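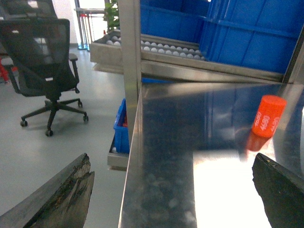

抓取工位，不锈钢台面上的橙色圆柱（4490），夹爪在前，倒影有点糊。

7月22日 星期四　开放日演示，抓取工位

先把今天的事记下来，趁还没忘。嗓子已经哑了，手倒还能打字。写得会有点散，大家将就着看，要找结论的可以直接翻到后面“要改的”那一节，不过我建议还是从头看，因为有几处毛病是连着的，单看一条会觉得莫名其妙。

今天来的主要是两拨人。上午是 Atby 的，做产线集成，看东西很细，问问题也直接；下午是 Trallach 那边带来的，里面有学生，也有家长，还有几位看样子是顺路进来歇脚的。报名的时候说好每批最多40人，上午远没到这个数，下午差不多满了，站在后排的人只能看见前排的后脑勺。这一点后面要说，站位是今天最该早想到、偏偏又最晚想到的一件事。

## 开门之前

到得很早，灯都没开全。先做的是常规的那一套：上电，回零，空走一遍轨迹，听声音。声音正常。Prakum（还是说一句，给新来的同事：我们现在讲 Prakum 指的是整套抓取流程，从识别到放回，不单指那条臂）冷启动还是慢，第一次识别总要想一会儿，之后就顺了。我的习惯是让它先自己抓几轮，抓热了再见客人，今天也照做了。

空走没问题，一放上橙色圆柱就出了问题。识别框一直在圆柱和它下面的倒影之间来回跳，有时候干脆把两个当成一个长条，算出来的抓取高度低了一截，手指往台面里去。好在力的上限设得低，2 N 就停，碰到台面只是轻轻顶一下，没出事。但是这个动作要是当着客人做，很不好看，会让人觉得它瞎。

不锈钢台面这个老问题我们说过很多回了。平时拉着半边帘子干活，反光没这么凶，今天为了让地方看起来亮堂一点，帘子全拉开了，台面上白花花一大片，蓝箱子的颜色也映在里面。圆柱顶是平的，边是圆的，整个圆柱在倒影里也有一份，虽然是糊的，但颜色太像了，橙就是橙。

当时有几个办法。铺一块哑光垫子最省事，但垫子在 Võ 那边的车间里，走过去再走回来，客人都到了。换个颜色不那么跳的物件也行，可是讲解词里写的就是这个圆柱，前排的人也最容易看见它。最后用的是笨办法：在识别里把台面高度以下的点全部砍掉，倒影从几何上讲是在台面“下面”的，砍掉以后它就没有了。改完试了几遍，都对。这一行改动我写在今天的配置里，没有合到主分支，原因是台面高度是写死的，换个台子就错，等我有空把它做成从标定里读再合。谁要是这两天在别的台子上跑 Prakum，请不要直接拷我的配置，拜托拜托。

再说手指。左边那片垫的边已经毛了，一层一层翘起来，上周我就想换，备件没到，又拖了一周。右边那块比较光，只是边上磕掉了一点，颜色浅一圈。两边状态不一样，夹起来受力肯定也不一样，圆柱被夹住的时候会往一侧偏一点点，肉眼能看出来。对演示来说不碍事，对数据来说就讨厌了。从装上这副手指到今天早上，日志里累计是525次抓取，我原以为能撑得更久。备件催一下，这次多订一副放抽屉里，别又等到边都翘了才想起来。

台子后面那盘白球今天没动。本来想着如果时间有多，可以让它从盘里拣一个出来给大家看，但球挨得太密，手指伸进去的余量很小，练习的时候成功与否很看运气，我不愿意拿运气去见人。结果偏偏有好几位客人指着白球问“那个能抓吗”，看来摆在那儿的东西人家就会问，下次不演就收起来，或者索性把它练出来。我个人倾向于练出来，那个画面会很好看的！

## 上午，Atby

上午这拨人让我挺高兴的，虽然也挺累。他们一进来没有看臂，先蹲下来看台架，看地脚，问这个台子调平以后多久复查一次。我说我们搬过台子才查，平时不查。对方点点头，没有评价，我自己倒有点心虚。后来他们又问走线、问急停按下去以后夹爪是松还是保持。这个问题问得好，我们现在是保持，理由是松开会掉东西；他们说他们那边有的工位要求松，怕夹着人的手。这两种做法各有各的道理，我们这里物件轻，力也小，保持没什么危险，但是讲解词里应该主动说清楚，不能等人问。

演示本身走了很多轮，基本都成功。讲一下流程，给没在场的同事一个印象：臂先抬到观察位，停一下，识别，下来，手指张开对准圆柱，合上，提起来，在空中停2秒，再放回原处附近。停的那一下是专门给人看的，平时跑数据没有这一步。上午有位客人说这一停最有意思，像是它自己也在看手里拿的是什么。我很喜欢这个说法，就记在这里了。

中间失手过一次，圆柱被碰倒，在台面上滚了一小段，滚到边上之前被我按住了。当时屋里安静了一下，然后大家都笑了，气氛反而松下来。我趁这个机会把失败讲了一遍：为什么会碰倒（手指下来的时候左侧的毛边先蹭到了圆柱的上沿），日志里会怎么记，下一次会不会自动避开（不会，现在还没有这个能力）。Atby 的人听这一段听得最认真，比看成功的时候认真得多。所以我想，以后讲解词里不妨老老实实留一段讲失败的，放在前面讲，省得真失败了手忙脚乱。

他们还提了一个想法，问能不能把观察位抬高一点、斜一点，从侧上方看，反光会避开一部分。我说试过，高了以后圆柱侧面的印字就看不清，而我们有一个后续的实验正好要用到印字。他们说那就拍两次，一高一低，各看各的。这个我们没试过！一轮会多花一点时间，但平时跑数据不赶这一点。记到要改的里面。

临走的时候他们问配置能不能给一份参考，我说要先问一声，回头答复。这件事我来跟。

## 中午

吃了盒饭，凉的。趁中午把台面擦了一遍，上午大家凑近看的时候难免扶一下，指印在不锈钢上特别显眼，而且指印本身也会影响识别，有油的地方反光是散的，边缘会糊。擦的时候用的是无尘布加一点酒精，不要用那瓶蓝色的清洁剂，那个会留一层膜，越擦越花，以前吃过亏。

然后就是站位的事。上午人少，大家随便站，谁也没挡着谁。下午的名单一看我就觉得不妙，台子前面那块地虽然宽，但是人会往前挤，尤其是小朋友，一挤就到台架边上去了。红色台架的下横梁高度正好在脚踝往上一点，大人会绊，小孩会去踩，踩上去就要晃，一晃标定就白做了。我把红白反光柱从墙边挪过来，沿着台架外侧摆开。底座是橡胶的，八角形，沉得很，我一个人拖得腰疼，下次请叫上人一起搬。
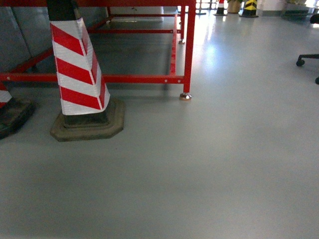

台架外侧的红白反光柱。后面是红色下横梁和金属地脚，右边空着的是观众站位区。

摆的位置我想了好一会儿。太靠外，观众就看不清台面上的东西；太靠里，等于没摆，底座还会占住我自己走动的地方。最后定的是让底座和前面那条红腿的地脚大致齐平，人站在柱子外面，身子往前探一点也碰不到臂的活动范围。这个位置挺好，我拿胶带在地上做了记号，是下午散场之后才贴的，先别撕。

有一点要提醒：柱子是软的还是硬的，小孩子都要去摇一摇。下午它们被摇了无数次，底座倒是一点没动，这个沉也算沉得值了。

办公椅今天也碍事。椅子带轮子，谁坐了一下站起来，椅子就自己溜开一点，溜着溜着就到了观众要站的地方。下午开始之前推开过，到中间又有人拖过来坐。我不好意思请人站起来，人家站了那么久，腿酸也是应该的。下次在后排正经摆几把没轮子的椅子，想坐的坐，问题就没有了。

## 下午，Trallach 带来的人

跟上午完全是两个样子。上午我讲得像在答辩，下午讲得像在讲故事，嗓子就是这时候哑掉的。

小朋友问的问题我挑几个记下来，大人们别笑，有的真不好答。

有一个问它晚上睡不睡觉。我说晚上我们把电关了，它就不动了。又问那它醒来还记得圆柱在哪里吗。我说不记得，每次都要重新看。小朋友想了想，说那它好可怜。我当时不知道怎么接，就说，它看得很快的，所以没关系。

有一个问为什么圆柱上写着 4490，是不是它的名字。我说你愿意的话可以这么叫它。于是整个下午大家都在喊四四九零，每次提起来就有人鼓掌，放下又鼓掌。带队的老师想让他们安静，我说没事，臂不怕吵。

有一个问它会不会把圆柱捏扁。我就把手指的力调出来给大家看屏幕上的曲线，然后请前排一位家长把手指放在旁边一副拆下来的手动夹具上感受一下大概的力度（是手动的，没有上电，这一点写清楚，免得有人以为我让客人把手伸进夹爪里）。家长说就像被小猫咬住，还不肯用劲的那种。这个环节效果特别好，排着队要试，把时间拖长了不少，后面那段讲标定的就没讲成。我觉得不亏。标定那段本来就讲得干巴巴的，上午 Atby 的人都听得有点走神。

还有一位学生，看年纪是高中的，全程没怎么说话，站在柱子旁边一直看，等人散得差不多了才过来问，倒影那个问题是怎么解决的。原来我上午调的时候在白板上画了个草图，没擦，被看见了。我把砍点的办法讲了一遍，学生马上问：如果台面上有个坑，东西在坑里，不就也被砍掉了吗。对呀！就是这样的。我说这个办法就是这么粗，所以没合到主分支。我们又站着聊了好一会儿，聊到用偏振的办法，聊到干脆换台面。要是以后想来实习，我是很欢迎的，已经把公用邮箱写给对方了，大家留意一下收件箱。

下午的演示比上午稳，没有碰倒过。我中间用小剪刀把左手指翘起来的毛边修了修，修得不好看，但是至少不往外支着了。修完以后下来的时候不再先蹭到上沿。这也说明上午那次失手多半就是毛边惹的，当然只修了一次，不好说死，等新手指到了装上再比一比。

有一次识别慢了，臂停在观察位停了很久，久到大家以为坏了。我看日志，是识别超时以后重试，重试的时候有人从台子后面那边走过，光一下子暗了又亮。重试成功了，所以动作是对的，但那段停顿很尴尬，屏幕上什么都没有显示。应该在屏幕上给一句话，比如“再看一次”，观众就会等。这个很容易加，我明天就加。

## Võ 那边的串场

原本安排是看完我们这里，客人走去 Võ 的车间看钣金，再回到前厅。上午走得顺。下午人多，两边衔接没对上，有一阵子我这里已经讲完了，那边上一组还没出来，一屋子人站着没事干。我就临时让它又抓了好多轮，还请小朋友来换圆柱的位置（我接过来放，他们指位置），指到哪里它就到哪里去抓。这一段完全是救场，反响却比正式的那一段还要好，有个孩子专门指台面最角落，就想难为它，它也真抓到了，欢呼声把隔壁的人都引过来了。

这件事给我的启发是，观众指位置应该写进正式流程，前面那段固定的可以缩短。固定轨迹看多了，难免有人怀疑是录好的，Atby 那边上午就有人很客气地问过。让人家来指，就不用解释了。

和 Võ 那边商量过，以后两边各放一个人在门口，好了就举手，比发消息快，今天下午发的消息我到收工才看见。

## 要改的

按我自己觉得急的程度写，不一定对，有意见的在后面接着写。

- 新手指：催货，多订一副。到了以后两边一起换，不要只换左边。换完重新做夹持对中，旧的别扔，留着看磨损的样子。
- 台面高度从标定里读，替掉我今天写死的那个数。做完再合到主分支。
- 哑光垫子从 Võ 那边拿回来，放在台子下面，要用的时候伸手就有。不过平时采数据不要铺，我们就是要在反光的台面上练。
- 观察拍两次，一高一低，试试看。高的躲反光，低的看印字。
- 识别重试的时候屏幕上给提示。
- 急停后夹爪保持这一条写进讲解词，放在开头安全那一段。
- 地脚调平定个周期。我先查一次，看看离上次差了多少，再谈周期。今天被问得脸红，也该查了。
- 后排放没轮子的椅子。
- 白球：要么练，要么收。我想练，有没有人一起？
- 后排看不见的问题，想在高处挂一个屏，把台面的画面投上去。前厅那块闲着的屏能不能借，要去问。

## 零碎

下午散场后我又单独跑了一小会儿，把帘子拉上一半，砍点的那行先关掉，看倒影还跳不跳。还跳，但少多了。全拉上就不跳了。所以平时我们觉得识别挺好，有一部分是帘子的功劳，这个要记住，报数的时候得把光照写上，不然别人照着做会做不出来。数据存在今天的目录里，文件名后面带了帘子的状态，很好认。

臂收工前回零正常，夹爪张开，圆柱放回原来的格子。底座和反光柱没有搬，太沉了，明天找人一起，或者就让它们在那儿，反正不挡正事。

来宾留言本翻了一下，大多写的是“很好玩”“谢谢”。有一页画了一条臂，夹着一个涂得很用力的橙色圆柱，圆柱上写着 4490，旁边还给臂画了眼睛。我拍了下来，原页还在本子里，别撕走。

下一次开放定在十一月，那时候天黑得早，光照又是另一回事，傍晚那一场要提前一天来试灯。Trallach 那边说还想带人来，Atby 没说，不过他们把我们的讲解词要了一份走，我想是个好兆头吧。

配置能不能给 Atby 的事还没问，明天上午问。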